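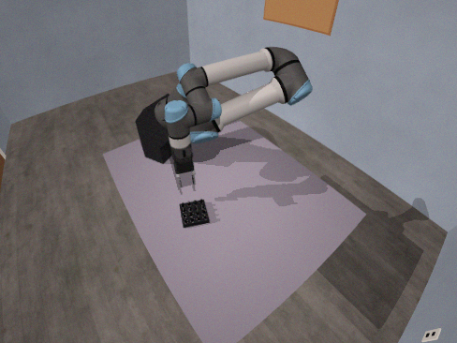 Last updated: 25 February 2024

From: Lise Turcotte
To: Morkdale Allotments list
Subject: Re: Water butts and the standpipe

Thanks to everyone who wrote back. I'll answer Tanvir's message first and then say where things stand with the standpipe.

Tanvir Majumder wrote:

> I have had my plot on the lower side for two years and both summers the
> pressure at the bottom tap dropped to nothing by early evening. I would
> like to put in a tank and fill it from the shed roof over the winter.
> Two questions. Is there a limit on the size, and does it have to be off
> the path? My neighbor Farzana has a 60 gallon barrel and says she never
> asked anyone. I was thinking of something a good deal bigger.
>
> Also, has the leak by plot 53 been looked at? The ground there was soft
> again when I walked past.

On size, the plot rules say nothing about barrels, so Farzana's is fine. For tanks they do set a limit, and it is 1,000 liters per plot. Please don't go over that. A full tank of that size weighs a metric ton and has to sit on level ground with slabs under it. Plain soil will not hold it up evenly and it will lean by spring.

It does have to be off the path. Keep it on your own side of the edging and leave room to get a wheelbarrow by. If it goes behind the shed you will want the outlet facing out, or you'll be reaching around the back with a watering can all summer.

Any tank needs a lid that closes. We had mosquitoes badly last year, and two of the open barrels near the gate were full of larvae. Fine mesh tied over the top is enough for a barrel.
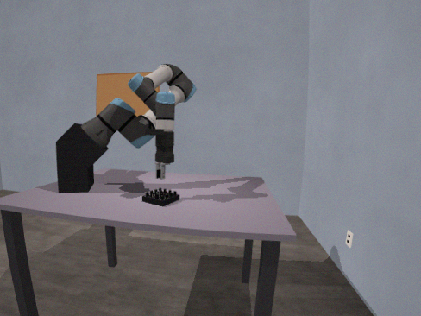
The other thing with roof water is the first rain after a dry spell. It washes down whatever is on the shed, mostly moss and bird mess. I let the first few minutes run off onto the ground and then swing the pipe over. If your roof is old felt, I would keep that water off salad leaves and use it on beans and fruit bushes.

Now the leak. Rizwan Kumarasinghe dug down by plot 53 and found the joint weeping where the old iron pipe meets the blue plastic. He has put a clamp on it for now. The proper repair means shutting off the whole lower run for a day, and we will do that in March before people start sowing. I'll post the date here when I have it. Fill your cans the evening before.

Martti Nieminen asked off list if the bottom tap could be moved up the slope. It could, but it would need 7 more yards of pipe and a trench across two occupied plots, so I'd want to hear from both plot holders before we price it.

Tanvir, if you want to borrow the long level for your slabs, it is in the tool store behind the door. Please sign it out.

Lise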